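Welo Tray Service Guide – Section 6: Setting Up Matching Trays
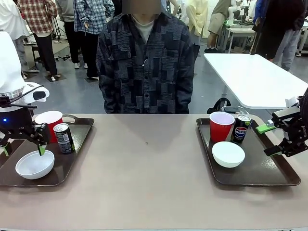 What belongs on a basic snack tray?
One cup, one drink can and one bowl. With those three you can serve almost any light snack, and you'll still have room to carry the tray without your thumbs landing in the food!

The basic set-up is my favorite part of this guide, because once you've got it in your hands you can lay out trays for a whole room and they'll all look like they belong together. Practice with two trays side by side first.

Before you start

Wipe the table and the trays and let both dry. Wash the bowls and cups, then check the rims for chips or cracks. Keep the cans chilled until the last minute if you can.

Setting up

1. Put the two trays on a long table, one toward each side, with a handle slot facing the back. Leave a good gap between them – you'll want the elbow room.

2. Stand a cup toward the back left of each tray. Plastic cups are great for this, and a bright color like red really pops against dark brown.

3. Set a can beside the cup. The two cans don't have to be the same drink (one can be a Pepsi, the other whatever your guest likes), but do keep them closed for now.

4. Place a bowl at the front, where it's easy to reach. White bowls suit nearly everything, from pretzels to fruit salad.

5. Step back and compare. If one tray looks off, match it to the other and have another look.

6. Fill the bowls last. Stop a little below the rim, especially with anything that rolls.

Note: Larger trays, such as those in the Tedine set-up in Section 3, can take a folded napkin between the can and the bowl. On the small ones, tuck it under the bowl.

Caution: Don't carry a tray with an opened can on it. Carry first, open at the seat, then pour.

Caution: Hot soup needs a deeper bowl and a non-slip mat. See the Chisholm layout in Section 8 before you try it.

Clearing away

Lift off the cans first, then the cups, then stack the bowls. Empty trays can go on their long edge in the rack for 30 minutes after washing. Dry the handle slots with a cloth – water loves to hide in there!

Next: Section 7, Trays for Four or More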